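# Sencombe Birdsong Diary: read me first

Print this page | E-mail this page

Hello, and thanks for downloading the diary. I've kept this file in the same folder as the data so the two don't get separated again.

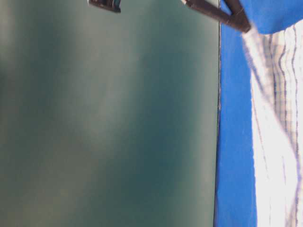
**What is in the dataset?**

A list of birds heard, by ear only, on morning walks round Sencombe, with the place, the time and a note on the weather for each one. There are 823 entries and they all live in one file called `diary.csv`.

## How it started

I moved to Sencombe knowing a robin and a blackbird and not much else, and I got fed up of lying awake at five in the morning being shouted at by strangers. So I started writing down who was doing the shouting. Kathleen Hennessy, who has lived on the mill lane for ever and can tell a garden warbler from a blackcap while eating toast, let me tag along on her walks, and the notebook grew from there. Then Usman Qureshi typed the first notebook up over a wet weekend (bless him) and said I ought to share it.

I'm not an ornithologist. I say that up front so you can decide how far to trust me!

## What the columns mean

- `walk`: the number of the walk. Every entry from the same morning has the same number.
- `time`: when I heard the bird, on a 24-hour clock. It's from my wristwatch, which runs a bit fast.
- `stretch`: which bit of the route I was on. See the next section.
- `bird`: the everyday English name. I've used "chiffchaff", "wren", "song thrush" and so on. No Latin, sorry.
- `sound`: either `song`, `call` or `alarm`.
- `sure`: 2 means I'd bet my lunch on it, 1 means I think so, 0 means Kathleen thinks so and I couldn't hear it.
- `weather`: whatever I scribbled. You will find "mizzle", "proper rain", "blowy" and one entry that just says "ugh".

Blank cells mean I forgot. They don't mean anything cleverer than that.

## The route

It's the same loop each time, and it goes from the church gate down to the river, along the bank to the footbridge, up through the alders and back past the allotments. I split it into stretches called `gate`, `bank`, `bridge`, `alders` and `plots`. I dawdle at the bridge, so that stretch has far more birds in it than it deserves. If you're comparing stretches, please bear that in mind, or you'll end up telling people that wrens love bridges.

The alders were closed off for a while in January after the flood, and I went round by the road. Those entries are marked `road` and you can throw them out if you like.

## Things that are wrong with it

Quite a few, and I'd sooner you heard them from me.

Starlings. They copy everybody. I'm fairly certain that at least one of my early curlews was a starling on the chimney of the Wumon shop, and I've knocked the `sure` column down to 1 for all the curlews on `gate`. There's a starling up there that does a very good car alarm as well, but I left that out.

Marsh tit and willow tit. I can't do these. Where I wrote "tit, marshy", Usman has typed `marsh/willow tit` and we've left it at that.

Goldcrests fade out of the diary as it goes on. I'd love to tell you that's about the goldcrests, but I think it's about my ears. Very high songs are the first to go as you get older, and if you want to use the diary to look at changes over time, I'd drop goldcrest and treecreeper completely.

I also don't go out in gales, and I don't go out on the morning after the quiz. So there are gaps, and they aren't random ones.

## Opening the file

It's a plain comma-separated file and any spreadsheet program will manage it. A few of the weather notes have commas inside them, and those are in double quotes. If your columns suddenly slide one to the right, that'll be why. Areeba Bangash has it loaded in Flelance and says it went in first time once she'd told it the times weren't dates.

There are no sound recordings. I did try a little recorder for a few walks and got mostly my own coat.

## Using it

Do what you like with it. Put it in a school project, draw a chart, correct it, print it on a tea towel. I'd be pleased if you mentioned the Sencombe Birdsong Diary somewhere, and more pleased if you sent me the chart. If you change any bird names, please save your copy under a new name so that we don't have two different diaries going about with the same label.

## Changes

- First version: notebook one only, typed by Usman.
- March 2019: notebooks two and three added, curlews marked down, `sound` column split out from the notes. Spelling of "whitethroat" fixed all the way through.
- Still to do: the green notebook, when I find it.

Print this page | E-mail this page

## Reader comments

**Amna Chaudhry**
Lovely thing to have. I've been using it with my class and they like the weather column best. Is the `time` summer time or winter time? We had blackbirds starting an hour late and got very confused.

**Author**
Oh blast. It's whatever the watch said, so it jumps when the clocks do. I'll add that to the list of things that are wrong with it.

**Berkay Uçar**
Entry 40 has a nightingale at `plots`. Really? There hasn't been one on that side of the river in all the years I've had an allotment. Song thrush, surely.

**Kathleen Hennessy**
It was a nightingale, Berkay. You were in your shed with the radio on.

**Areeba Bangash**
Small one: walk numbers skip in the second notebook. Did some pages go missing or did you miscount?

**Author**
Miscounted. I've left the numbers alone so they match the paper.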